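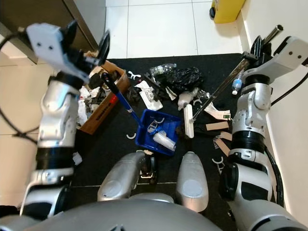

Tania Khan wrote in to say that you should always pull the bottles out before you go anywhere near a pile with a brush, and that anyone who sweeps first ends up chasing a bottle across the floor for the rest of the morning. I can't argue, I've done the chasing!

So, hello and welcome to the floor page of the Undunbridge clear-out. I put this one up on August 16, 2021, and it's a short gallery, with mostly me going on about sweeping in between. The cupboards and the shelves from Mundham get their own page when I've sorted them.

The black mat was my favorite part of the whole business. I used to let everything land straight on the tile and then spend ages on the grout lines (crumbs love a grout line, and so does that gray fluff that comes from who knows where). Now the mess goes on a mat. You get the big things off by hand, sweep what's left toward the middle, and when you're down to grit you fold up the edges and carry the whole lot outside. It took me a couple of tries to fold it without tipping everything down my shoes. Go slowly and keep the corners high.

Cardboard boxes make great trash bins for this kind of job, by the way. Ours had crumpled paper and scraps in it, and I like that you can tip a box over and shove things in from the side. Flatten it when you're done and it goes out with the recycling, unless something sticky got in there, in which case, sorry, regular trash.

Now the sorting, and I do have opinions. Plastic bottles go in one bag, caps on if your recycling place likes them that way. Pullis takes them with caps and Thevar wants them off, so please check before you drive over with a trunk full! Clear plastic cups I stack, every time. A stack takes up next to no room and you can pick it up in one go. Paper I'd love to say I flatten and save, but once it's been balled up I just let it go.

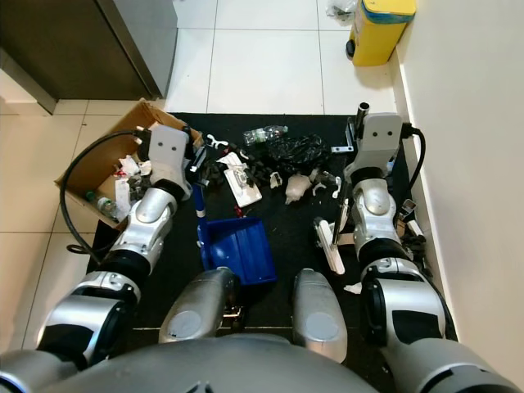
Crumpled bags are the sneaky ones. An old black plastic bag looks like trash, so you throw it out, and ten minutes later you're hunting for a bag to put trash in. I shake mine out and give them one more turn. Same with little bits of hardware: if a clip or a bracket shows up in a pile, it goes in the jam jar by the door until somebody remembers what it came off. We have two jars now and I'm not ready to talk about it.

A few people asked about the blue dustpan. It's plastic, it's nothing fancy, and I wouldn't swap it. Bright blue is easy to find when you've put it down in the middle of a mess and walked off (me, constantly). I paid 40 for a set with a metal pan once and the edge bent the first month, so I've stuck with plastic ever since. Press the lip down flat, sweep toward it in short strokes, then back the pan up a little and go again for that last annoying line of dust.

The mop comes out at the very end, once the mat has gone. If you mop with grit still down you're only pushing mud around, and on white tile you'll see every streak. Warm water, a small squirt of dish soap, and wring it more than you think you need to.

Next up is the Mundham shelving, with a lot more dust and probably more jam jars. If you've got a better way of folding a mat, leave me a comment, I'd love to try it.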